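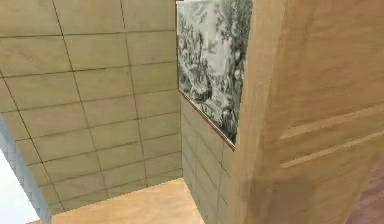

Mayo, por la noche. Jornada de puertas abiertas en Ekura

Vuelvo con los pies molidos y la cabeza llena, así que escribo antes de que se me olvide la mitad. Llevaba semanas esperando esta visita y ha sido todavía mejor de lo que imaginaba. Ekura ocupa una nave bastante fea por fuera, con el rótulo medio despegado, y dentro tienen la sala de simulación, que era lo que yo quería ver. Nos dieron una pegatina con el número de visitante (el mío, el 207, lo he pegado en la tapa de este cuaderno) y nos sentaron delante de las pantallas.

El programa se llama Plarico y hace casas. Bueno, habitaciones: paredes, suelos, muebles y lámparas, todo calculado, para que el robot practique ahí dentro antes de tocar una cocina de verdad. El catálogo va ya por más de 1594 habitaciones y a mí me habría gustado verlas todas. Lo que se proyectaba era lo que ve el robot mientras se mueve, y al principio marea un poco, con las paredes torcidas y los muebles vistos desde ángulos rarísimos. A los diez minutos ya ni lo notaba.
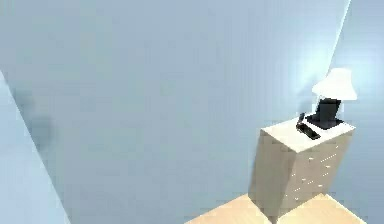 Pregunté muchísimo, creo que demasiado. Quería saber por qué cambian tanto los colores y los materiales, y me explicaron que así el robot no se aprende de memoria una sola casa. Unas paredes lisas y celestes en un cuarto, azulejos beis tirando a oliva en otro, una cómoda color crema con su lámpara encima... ¡Me encantó esa lámpara! Tan sencilla, con la pantalla blanca encendida contra el azul. Pensé en el dormitorio de la casa de la playa y me dio hasta nostalgia, qué tontería, por un montón de polígonos.

Luego tocó el ejercicio 2091, el que más ganas tenía de ver. Lo mueven con un módulo que llaman Skellau, y lo que yo no sabía es que puedes ir parando la simulación y mirar con calma dónde está cada cosa. En una de las paradas se veía el brazo, gris oscuro y enorme, metido en la esquina de abajo, y delante del armario una varilla rosa muy fina con una cosa verde y rugosa en la punta, casi a ras de suelo. No me enteré de qué era y me dio vergüenza levantar la mano otra vez.

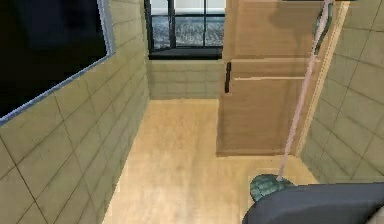 A media tarde hubo café en el pasillo y un bizcocho de limón buenísimo. Repetí. También repartieron el folleto de Bite, el curso que organizan en otoño para gente sin formación técnica. Son 2 tardes por semana y me lo estoy pensando muy en serio – tendría que cambiar el turno, pero creo que se puede arreglar.

De la última parte me quedo con la ventana. Detrás del cristal han puesto una ciudad entera vista desde muy alto, con sus tejados claros, sus árboles y una calle larguísima en diagonal. Me quedé embobada mirando los tejados.

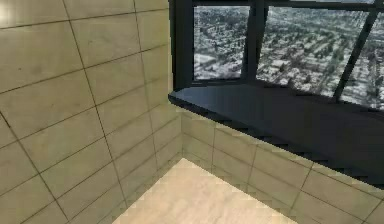
El rincón de los azulejos, con la ciudad al otro lado de la ventana.

Salí a las ocho y perdí el autobús. Fui andando hasta la estación mirando las ventanas de los pisos altos. Mañana llamo para preguntar por las plazas de Bite y de paso pregunto qué era la cosa verde.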